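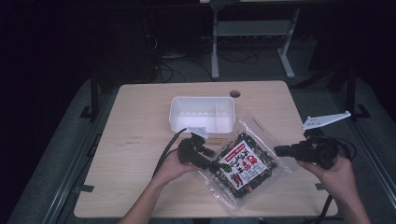
Plurkomari is moving across the street, and the tables are already there
2022-11-06 in Neighborhood

Well, it's happening! Plurkomari, the repair and sewing workshop I've been going on about on this page since spring, has signed for the old Bakhtiari carpet store and will be open there before the holidays. I stopped by yesterday to poke around (they let me in through the side door, thank you Perla) and I came out a lot more excited than I expected to be about what is, let's face it, a big room with bad lighting.

The new place is 2170 square feet, which feels enormous if you've ever tried to hem a curtain in the old one. The front half is going to be sewing and mending, and the back half is for small appliances, lamps, radios and whatever else people carry in wrapped in a towel. There's a proper sink too. I know that's a strange thing to cheer for, but anyone who has rinsed dye off their hands in the old bathroom will understand.

Perla Beltrán, who started the workshop, told me the lease runs for two years with an option to stay on. The rent is higher than before, and she didn't pretend otherwise. Monthly passes go up to 17 dollars in the new year, and drop-in evenings stay free. "I'd rather raise it once and be done," she said, and then got called away by a man with a paint question.

Money for the move came mostly from the June street sale, which brought in $3809. I was there for most of it and I still don't know how we sold that many lampshades. The bakery two doors down, Grellura, put in the coffee and wouldn't take anything for it – so go buy a loaf if you're passing.

A few practical bits, since I've already had messages. The old room stays open until the new one is ready, same hours as now. If you have something on the pickup shelf, please come and get it before the move, because Essam Alaoui is the one who has to carry it otherwise and he has asked me very nicely to mention his back. Repairs that are still waiting on parts will go over with the rest, tags and all, so you don't need to do anything about those.

Parking is the one thing I'm grumbling about. The carpet store had spots out front, but those go with the upstairs apartments now, so it's street parking or the lot behind the pharmacy. There's a ramp at the side entrance, and the door is nice and wide – I tried it with my bike.

Classes start up again once the boxes are unpacked. Efthymia Kourkoulas is doing her beginner zipper evening again (I have failed it once and will be back), and Rachid Zerouali wants to run one on rewiring lamps if enough people put their names down. The sheet is by the register in the old place. No opening date on the door yet, but I'll post it here when Perla gives me one.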